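Why Is Everything Pale Wood? A Project on Furniture Tastes in Hirton

Second year project report, Everyday Design module

How I ended up with this topic

My first idea was going to be about chairs, and my second idea was about chairs too, and then I moved into a shared flat in Hirton in October and spent a whole evening staring at a kitchen full of pale wood. My grandparents' house is all dark. Dark sideboard, dark table, dark stairs, and a wardrobe that frightened me until I was ten. When did everybody swap over, and did they choose to?

My tutor said this was a big question for a small project (fair!) so I cut it down. I looked at what people in one town say about light and dark wood, and compared that with what one shop has been selling. I gave myself nine weeks, which sounded like loads.

What I did

There were two parts. The first was a questionnaire, which I handed out in the library, at my part-time job and on the bus to Werville. I got 21 back that were filled in properly. A few more came back with only the first page done, and I left those out.

The second part was old catalogues. Mercado, the furniture shop behind the bus station, keeps its own catalogues in the back office and very kindly let me sit there and go through them. I looked at 325 pages and put every table, bookcase or bed into one of three piles: light, dark or painted. This was slower than it sounds. Old colour printing goes orange, so I made a rule that anything I couldn't decide on after one minute went in a fourth pile called "don't know", and that pile got embarrassingly big in the early years.

I also made sample cards for the questionnaire, with a bit of oak, pine, beech and walnut veneer glued on each. The walnut kept peeling off. If I did it again I'd use better glue and I'd make the cards bigger.

What people said

Most people picked one of the light samples as the one they'd want in their own kitchen. I was expecting that. What surprised me was the reasons! I thought I'd get lots of answers about fashion, and hardly anyone used the word. They talked about rooms being small, or north facing, or about their landlord having picked everything anyway. One person wrote "it's just what there is" and underlined it, and I've thought about that answer more than any of the others.

The people who liked dark wood really liked it. Their answers were longer, and several mentioned a particular piece, like a desk or a piano or a dresser that came from an aunt. I don't have enough answers to say that means anything, but I'd love somebody to follow it up.
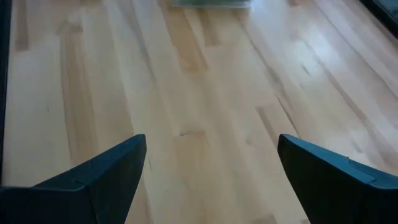
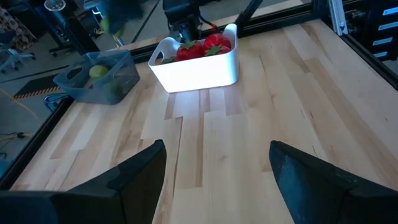 Light-coloured wood in both pictures.

I also asked what annoys people about pale surfaces. Tea rings came up a lot, and so did felt-tip pen. Dark wood got complaints about dust. I'd left a big space on the form for this question and people filled it right to the bottom, so clearly I should have asked more about moaning and less about taste.

What the catalogues showed

In the oldest Mercado catalogues the dark pile was easily the biggest. Around 2000 it starts to shrink, and there's a funny few years when everything is a reddish cherry colour that I never knew where to put (I called it dark in the end). After that the light pile takes over, and painted furniture creeps up as well, mostly white and then mostly grey.

A catalogue tells you what a shop hoped to sell, though, and I had no sales figures to check it against. I did write to Tralis, who make flat-pack shelves just outside Werville, to ask how they choose their finishes. They sent a friendly reply and a colour chart but said they couldn't share anything else.

What went wrong

My biggest problem was the words "light" and "dark". On the form I just wrote them and assumed everyone would agree, and then somebody called the beech sample "medium" and I realised I had no box for that. Oak was another headache, as it changes completely depending on what it's been oiled with.

I'd also handed most of the forms to people my own age, nearly all renting. Someone who has paid for a dining table with their own money might answer very differently, and I only had a couple of those.

What I'd do next

I'd like to go round second-hand shops and see what happens to the dark stuff. There's a lot of it in the charity warehouse near the station and it's very cheap. I bought a small dark bookcase there in the last week of the project, and it's now in the hallway of the flat holding all the questionnaires.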